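About the Risa Centre for Detention Reporting

The Risa Centre is an independent nonprofit newsroom and casework office. We report on the arrest, detention and death in custody of people living or traveling outside their own country, and we help their families obtain reliable information from the authorities responsible. The Centre was founded by Úna Ní Mhurchú, a former court reporter, and is governed by a board of nine members.

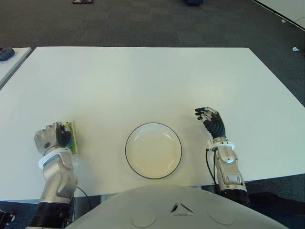
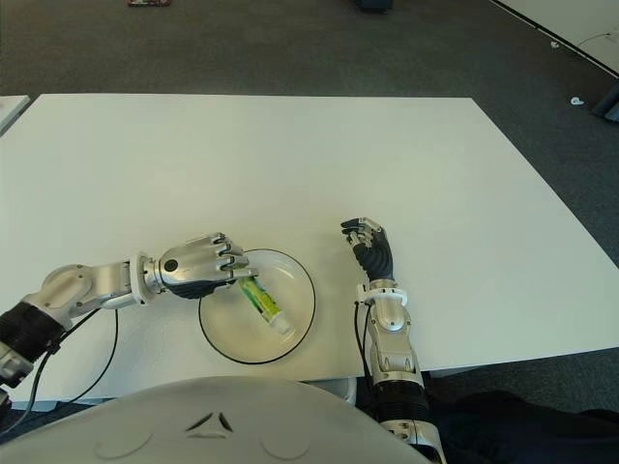
Our Purpose

When a person is arrested abroad, the first news often reaches the family through a social media post, a shared voice message or a call from a stranger. Such accounts may be accurate, partly accurate or entirely false. By the time an official statement is issued, a rumor may have been repeated many times, and relatives may have been contacted by people asking for money in exchange for help.

The Centre exists to shorten that period of uncertainty. We confirm what can be confirmed, we state plainly what cannot, and we publish only when the facts meet the standard set out below. To date we have completed 495 inquiries on behalf of families, of which 137 led to a published report. The remainder were closed privately, in most cases at the request of the family concerned.

What We Do

Our work is divided between two desks. The Reporting Desk follows individual cases from arrest to release, trial or burial, and produces longer studies of detention practice. The Family Desk receives inquiries, prepares written requests to police, prisons and consular offices, and keeps relatives informed of each reply.

The two desks share a records room but keep separate files. Information given to the Family Desk is not passed to reporters without the written consent of the person who supplied it. A family may decline publication and still receive the full support of the office.

The Centre also maintains the Tandar Register, a searchable record of deaths in custody involving foreign nationals. Entries are added after a death has been confirmed by two separate sources, at least one of which must be a document. The Register now holds around 400 entries. Corrections are marked in the entry itself, and earlier wording remains available on request.

Editorial Standards

Reports of a death are held to the strictest rule we apply. We do not name a deceased person until the next of kin have been informed, and we do not treat tributes posted online as confirmation. An arrest is reported as an arrest. Our reporters do not suggest guilt where no court has ruled, and charges are described in the language of the charge sheet where one is available.

Photographs taken from personal accounts are used only with permission from the family. We do not pay for interviews, and we do not charge families for any service. Any person who requests a fee in the name of the Centre is acting without our authority and should be reported to the office at once.

Complaints about published material are read first by the standards editor, who takes no part in commissioning. If the complaint is upheld, a correction is placed at the head of the report – not in a separate column – and remains there permanently.

Training and Fellowships

Each year the Centre awards the Lacroix Fellowship to reporters in the early part of their careers. Fellows spend six months with the Reporting Desk and receive instruction in records requests, court procedure, interviewing bereaved relatives and the safe handling of confidential material. Applications open in December. Candidates should have at least two years of reporting experience and working knowledge of a second language.

Short courses are also offered to community radio stations and diaspora newspapers, which are often the first to hear of a case.

Funding and Independence

The Centre is supported by individual donations, by course fees paid by media organizations and by a multi-year grant from the Grolline Trust. We do not accept money from governments, political parties or private security firms. Donors have no access to unpublished material and no voice in the selection of cases. Audited accounts are available from the office.

Contacting the Centre

Families seeking help should write to the Family Desk, giving the full name of the person detained, the place of arrest if known, and a telephone number at which a relative can be reached. Inquiries are acknowledged within two working days. Press requests and corrections should be addressed to the standards editor.

Contact | Corrections | Privacy | © Risa Centre for Detention Reporting. All rights reserved. | Back to top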